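ok people keep asking me for the rules we use for hand-held gripper sessions in real homes. typing this on the bus so bear with me. thread

1/ background for anyone new. we do demos by hand, gripper with a camera on it, in ordinary living rooms. Pick, place, pack, unpack. The demos train the policy. Bad demos train it too, thats the problem

2/ first rule, the one I'd keep if I could keep only one. The person who lives there can stop a session at any point, no reason needed. Put the gripper down, stop the recording, ask what they want deleted. Then delete it in front of them

3/ consent form is one page. Front side only. The old Ultard template we inherited ran to nine pages and people just signed wherever the sticky tab was. That is a signature, I wouldn't call it consent

4/ before you record — walk the room. Mail on the table, pill bottles, school photos, laptop screens, whiteboard calendars. Ask the household to move them or ask if you can. Don't move stuff on your own

5/ faces: none if you can help it. Hands are ok if the person has agreed to hands. Separate tick box on the form. Lots of folks are fine with one and not the other

6/ do NOT tidy the room beyond that. I mean it. A cleared white table teaches nothing about a blanket half off a sofa or a patterned tablecloth. We had a batch of 204 clips last May where somebody had made every surface bare and it was close to useless

7/ someone asked about food. Food is allowed. Rules: household's own food or sealed stuff we brought, ask about allergies first, and nothing the gripper has touched goes back for eating unless it was in a closed wrapper

8/ pads get wiped between homes AND between food and non food tasks. Write it in the log. If it isn't in the log, treat it as not wiped and wipe it again

9/ loose baked goods are their own category in our sheet. "Deformable, crumbly". Light grip, slow approach, come down from above if the container has walls. If it breaks keep the clip and label it broken. Don't redo until you get a pretty one

10/ that last bit gets argued every single time. New collectors want to throw away the failures. Please don't. Label the failure, say where it went wrong, move on to the next one

11/ shiny containers. Foil, metallic card, tins. Reflections mess with depth and with tracking. Rule is you flag it in the notes field, one word, "reflective". We have 353 flagged clips now and they're some of the most useful ones we've got

12/ clear plastic same deal. flag "transparent". If it's both, put both. No "misc". I will find your misc

13/ speed. Go at the pace the arm can go, not the pace your hand can go. If you're fast the policy learns to be fast and then you have a machine swinging at somebody's tea

14/ Session cap is 200 clips a day per collector. Not negotiable, wrists matter. Break every half hour even if you feel great. Aqeel Virk wrote that one in after his thumb went and he was right to

15/ fasteners. Check every screw on the fingers before you start and at each break. A loose screw in someone's food box is an incident and gets a report, same form as a pinch or a spill

16/ incident form is short on purpose. What, where, when, who was in the room, what you did next. Send it the same day. No blame box on it, we took that off

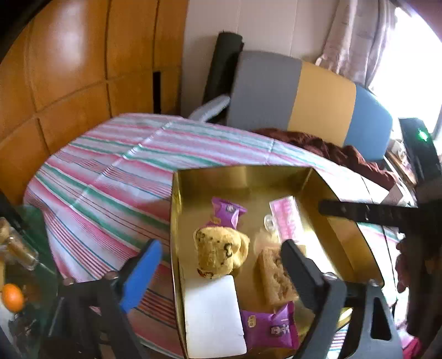

Wumeo Home Manipulation Group — Data Practice Team

17/ box work, since that's what half of you are doing this week. Mixed snacks in a gold box, wrapped packets in with bare cake and pastry. Log the wrapped and unwrapped items as seperate targets even when they're in the same box

18/ fingers go in one item at a time. No raking things aside to get at the one you want, unless the task card says "clear path". If a neighbor item shifts, note it. A shifted item is data for the next clip so leave it where it landed

19/ keep your own free hand out of the box while recording. If you need to fix something, end the clip first. Half-human half-gripper clips are the worst to sort out later, Arnardóttir spent a whole Tuesday on them

20/ windows. Daylight is good, keep it. Just don't open or close curtains halfway through a set. New light, new set number

21/ storage — raw video stays on the encrypted drive till the household has had its review period. Nothing goes on a personal phone. Nothing goes in the chat, not even the funny ones

22/ the Daron batch will be 2000 clips when it's done and every one gets a second pair of eyes on the privacy check before training. Yes it is slow. No we aren't skipping it

23/ someone in replies wants the task card template. Will clean it up and post, need to take the internal links out first

24/ oh and say thank you on the way out and put the chairs back. It's on the checklist, line 31, people keep missing it

my stop, will answer the rest tonight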